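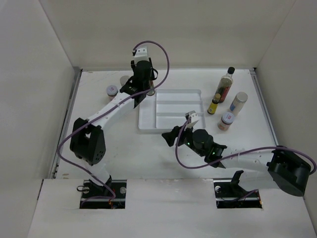
White walls, white table.

Bus to Skedbridge was late again so I ran the last bit, coat open, bag banging on my hip. 49 steps up from the river. My mother used to make me say them out loud. I didn't say them.

The house key still worked. Kitchen smelled like matches. Her radio was on, low, the weather for Saavedra, a place she never once went. Storm moving in. Boats should stay put.

I had until six. The man from Rurnance was coming for the piano, 563 dollars cash, and he'd said on the phone dont bother tuning it. So I sat down and played the only thing I know, left hand only, the bad key thunking like a shoe.

Then the bench. I'd forgot the bench opened.

Sheet music, a glove, candle stubs. Under that an envelope, fat, my name on it in pencil. No letter. Bus tickets. Skedbridge to the coast, one way, never punched, all of them December, a different year on every one. She'd bought one each winter and put it in the bench and gone and made soup.

Headlights on the wall. He was early.

I put the tickets in my coat. Put the glove in too. He knocked, and I stood there with my hand on the lid, and the radio said Saavedra again, winds rising, thirty miles out and coming teh whole way in.

"Its not for sale," I said through the door.

"Lady, I brought a truck."

"I know. I'm sorry. What time's the last bus, do you know? The one to the coast?"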